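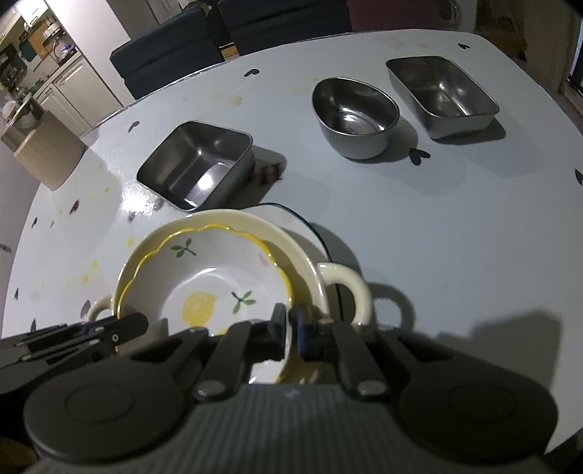
Glazing and hanging tests, north wall

February, entry opened 9.40 am
Filippos Karras, Markthorpe workshop

Search the notebook Go

Carried on with the Moreira works on paper. The collector wants the whole group on the north wall of the long room, which gets low sun across it for part of the morning at this time of year. The previous entry covers the frames themselves. This one is glazing, fixings and light.

Glazing first. Two sample panes cut to the same size, one ordinary picture glass and one coated acrylic from Brironau. Each was clipped over a dark aquatint proof (a spare, nothing from the group) and put up at eye height on the test board. With the lamp at the angle we expect in the long room, the plain glass gives a clear reflection of the window opposite. The platemark is still legible but the lower third of the print is lost from the doorway. The coated acrylic leaves a weak greenish patch in the same place and the print can be read from the doorway and from the chair.

Against the acrylic: static. It pulled fibres off the mount board as soon as the film came off. Wiped with the anti-static cloth, waited, tried again, and it still picked up two specks along the bevel. For the etchings this is a nuisance and no more. For the three pastels it rules the acrylic out, and they will have to go behind laminated glass with a deeper spacer. I have asked for the weight per pane before committing to a fixing.

Spacer depth. The drawing by Skusley has cockled along its top edge and stands further off the mount than I measured in the autumn. The present fillet clears it, but only just, and I don't want it touching in a damp spell. Go up one size. That pushes the backboard out past the rebate, so the frame needs a build-up strip at the back. Use the obeche offcuts, sealed on the inside face with foil tape as before.

Fixings. The north wall is plasterboard on metal studs with one run of ply behind it, and the ply stops short of the window end. I tapped it out and then checked with the magnet. Pencil marks are on the lining paper, faint, please don't rub them off. Anything heavier than the small etchings should sit over the ply. The laminated pastels would have gone at the window end under the collector's own plan, which puts the heaviest pieces where there is no backing, and pastel in the strongest light. Proposed swap: pastels to the door end, etchings to the window end. Letter drafted, not sent.

The layout has 16 frames in 2 rows. Drawn up at full size in brown paper on the workshop floor. The upper row looked too high by the collector's sketch. He had taken his centre line from the top of the door casing, and the casing in that flat is tall. Dropped the pair of rows together until the gap between them falls slightly above standing eye level. The lower row then clears the back of the long sofa with a hand's width to spare. Gaps between frames kept equal, even though the frames are of different widths. I tried equal centres as well and it reads as a mistake.

D-rings and two hooks per frame, no wire. Wire lets the narrow ones tilt whenever the door is shut hard. Felt pads on the lower corners. Security plates on the lower row only, as agreed.

Light. Meter readings taken with the blind up and then down, on the wall itself, at the heights of both rows. With the blind up, in direct sun, the window end reached 3,000 lux. That is far beyond anything I would put a work on paper under, coated acrylic or not, and the filter in the acrylic does nothing for visible light. Blind down, it drops to a level I can accept for the etchings if it stays down through the morning. The existing blind leaks a bright strip down each side. Side channels would fix it and are cheap compared with the framing.

Ceiling spots are halogen at present and run hot. Would prefer LED at 3,000 K, dimmable, narrow beam for the upper row. Waiting on the electrician about whether the old transformer will dim without flicker.

Insurance note, for the file: the condition photographs are to be retaken once the works are glazed. The old set shows them unframed and the valuer won't carry them forward. Foxing on the second etching, lower left margin, is unchanged against the earlier set as far as I can judge by eye.

Still open

Pane weights for the laminated glass.
Answer on the swap of pastels and etchings.
Blind channels, who orders them.
One title label has the wrong year. The back of the sheet and the dealer's invoice disagree, so leave the label blank until we hear from the estate.
More obeche. The offcuts will do the Skusley frame and one other.

Bench cleared 4.15 pm. Sample panes are back in the rack with their film on, coated side marked with blue tape. The aquatint proof is in the second drawer, interleaved.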